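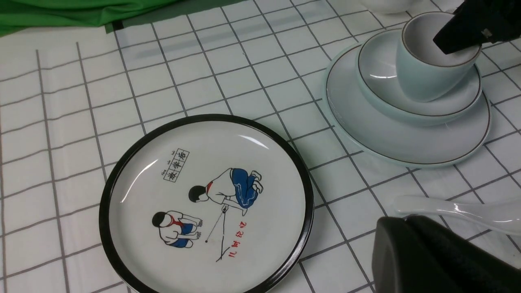

# Femov finishes first table-setting set, 1,928 recordings kept

April 23, 2020

Femov has closed the first round of recordings for its tableware handling project. The set holds 1,928 kept recordings of a two-finger arm moving cups, bowls, plates and spoons on a dining table, each one driven by a person from start to finish. Training on the full set begins next week at the company's Belham site.

The project is meant to produce a control model that can clear and lay a table without being given the shape of each dish in advance. Femov's earlier system, Stidden, worked from a stored model of every item it was allowed to touch. It did well with a single line of restaurant plates and poorly with anything else. A new plate meant a new scan, and a chipped plate was often rejected as unknown.

The new approach drops the stored models. The learning system receives the view from a small camera at the wrist, the joint positions of the arm and the opening of the gripper, and it learns to predict the next short stretch of motion from recordings of people doing the task by remote control. The wrist view is the only picture it gets. An overhead camera was used in early trials and then removed from the input, although its footage is still stored for checking.

"The overhead view made the first results look better than they were," said Bořivoj Šimko, who leads the recording work. "The model learned where the table was in the room. We moved the table by the width of a hand and it reached for the old place."

## Tableware and layouts

Dishes for the set were picked to differ in rim, color and gloss. Plain celadon pieces with a thin brown rim line are used next to printed plates, among them a white one with a black rim and a cartoon of two children at play, captioned in Chinese characters. Printed plates were added after an early model, trained only on plain dishes, treated dark shapes in a pattern as separate objects and tried to close the gripper on them.

Glaze is a harder problem. A curved highlight on a plate moves when the camera moves, and at low resolution it can pass for the lip of a smaller dish. The team left the highlights in. Lamps were shifted between sessions so that the same plate would show its reflections in different places, and no polarizing filter was fitted to the camera.

The white tablecloth with its grid of thin gray lines is there for the people who review the footage. Reviewers use the lines to judge how far a dish slid during a grasp. The cloth is not pulled flat between recordings, so the lines wander a little where it wrinkles. Jérémie Hoarau, who wrote the review tool, said the grid is good enough for sorting slides into small, medium and large, and that nobody should try to take a measurement from it.

A share of the layouts was recorded on a plain table surface to keep the model from leaning on the grid. Results on that share will be reported separately.

## Stacks

Stacks take up the largest part of the set. A typical one has a wide flat plate at the bottom, a shallow bowl or saucer on it and a small cup on top. The operator lifts the cup first, by putting one finger inside and closing the other against the outer wall.

Inside grasps were chosen over grasps around the full width of the cup after tests in the first week. With both fingers outside, the gripper has to open wide, and the lower edge of the fingers can catch the dish below. With one finger inside, the opening is narrow and the cup can be taken near the rim. The drawback is that a large part of the inner wall is hidden from the wrist camera at the moment of contact, and the model has to rely on the reading of the gripper opening for the last part of the motion.

Spoons are recorded both as the main item and as clutter next to a stack. A white ceramic spoon on a white cloth gives little contrast, and spoon grasps had the highest rate of rejected recordings in the project. Most rejections were for a first attempt that closed on nothing. Those files have been moved to a separate folder and may be used later to teach the model to try again.

## Recording procedure

Each recording follows the same order:

1. The layout is drawn from a list, and the dishes are set by hand.
2. The arm is sent to one of 66 starting poses.
3. The operator carries out the task by remote control, with only the wrist view on screen.
4. A second person marks the recording as kept, rejected or held for review.

The third step was changed midway through the project. Operators had been allowed to look directly at the table, and they made corrections that could not be explained by anything in the camera view. The model could not learn from those corrections and picked up a habit of small sideways moves before a grasp. Recordings from the earlier period were thrown out - a loss of 2 weeks of work, according to Šimko - and they are not part of the published count.

Speed was left to the operator. Files with long pauses are trimmed by a script that removes stretches in which neither the arm nor the gripper moves, except just before contact.

## Early results

A model trained on part of the set was run on single cups placed on the bare cloth. It completed 93 percent of the lifts. The same model was much weaker on stacks, and Femov has not released a figure for them. The main fault was a finger that came down on the rim of the cup and tipped it. A less common fault was lifting the cup and the saucer together after the outer finger went too low.

"Single cups are the easy case, and I would not read much into that number," Hoarau said. "The stack runs tell us what to record next."

The company has also begun to compare labels between reviewers. When two people marked the same recording, they mostly agreed on failed grasps and often disagreed on slides. A short guide with sample clips has since been written, and the recordings held for review are being marked again under it.

## Next steps

Polák, the kitchen equipment maker that is paying for part of the work, will receive the trained model for tests on its own arm. That arm has a longer reach and a different wrist, and the camera mount will have to be rebuilt to keep the same view of the fingers. Femov expects some drop in performance from the change and has set aside time for a small set of added recordings on the Polák hardware.

A second round is planned for July. It will add glass, metal cutlery and dishes with food residue, and it will use more than one tablecloth. Layouts with folded cloth lying among the dishes will be continued, as soft items near the edge of the view still cause the arm to slow down or stop.

Femov has not decided whether the recordings will be released outside the company.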